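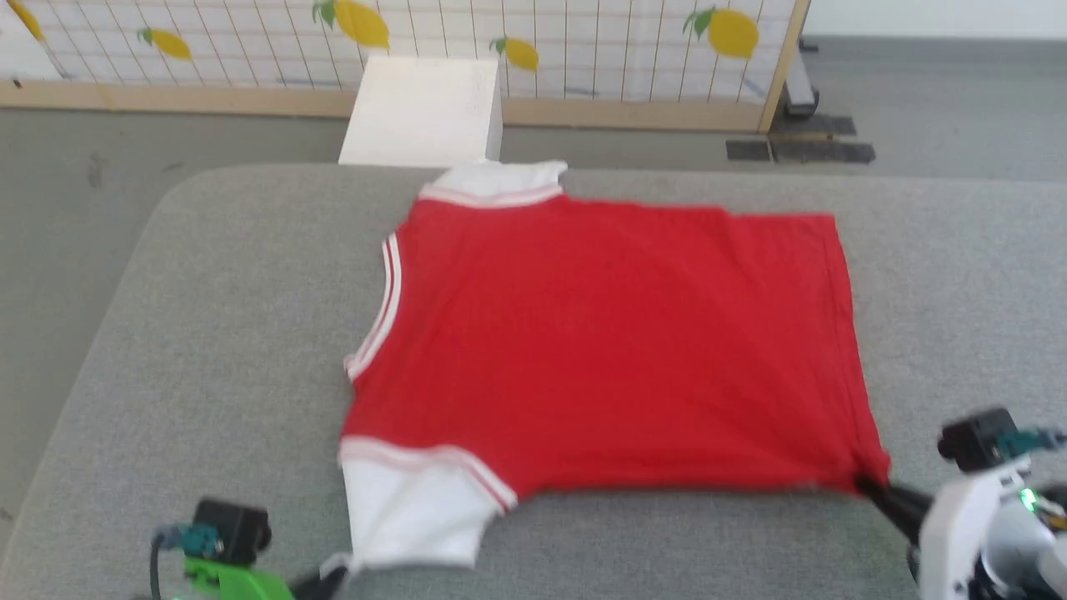 Lozano

Home | Posts | Rivers | Old stuff | Contact

5 Mar 2023

So the orange booms are gone from Storkport harbor, and everybody I run into seems to think that means we're done. I get it! I wanted to be done too. But I walked the creek path on Friday with the dog, all the way up to the Brenidley culvert, and I came home in a mood.

Quick catch-up if you don't live here. In May a storage tank at the old Granemel yard let go and nearly 80 barrels of heating oil ran down the storm drain and into the creek. It's a small spill as these things go (you won't have seen it on TV), but it's a small creek too. The harbor got most of the attention, with the boats and the skimmers and the guys in white suits, and the harbor does look pretty good now. I'll give them that.

The creek is another story. There's a bend just below the culvert where the bank is all soft black mud and cattails, and if you push a stick in and pull it out, you get that rainbow skin spreading on the water. I did it at two different spots and got it both times. You can smell it as well, sort of like a gas station on a warm day.

What bugs me is the testing. The cleanup report is 51 pages long (yes, I read it, I had a cold) and as far as I can see there are just two sampling points upstream of the harbor. Both of them are on the gravel stretch, where the current is quick and oil wouldn't hang around anyway. Why not the mud? Mud is where the stuff sits, and mud is where the worms and the crawfish are, and the herons eat the crawfish. I did see one heron on Friday, standing there looking annoyed, so they haven't all left.

I don't think anyone is lying to us, for the record. I think the money was for the harbor and the harbor got cleaned. But the county is taking written comments on the closing plan and I'm sending mine tonight - I'm asking for sediment samples at the bend, and another round next spring after the high water. If you walk up there too, please write in and say what you've seen, even if it's short. The form is on the county site under "Water," near the bottom, and it logs you out if you stop to make coffee, so type it somewhere else first.

More when I hear back. The dog has had a bath.

2 comments | Share this post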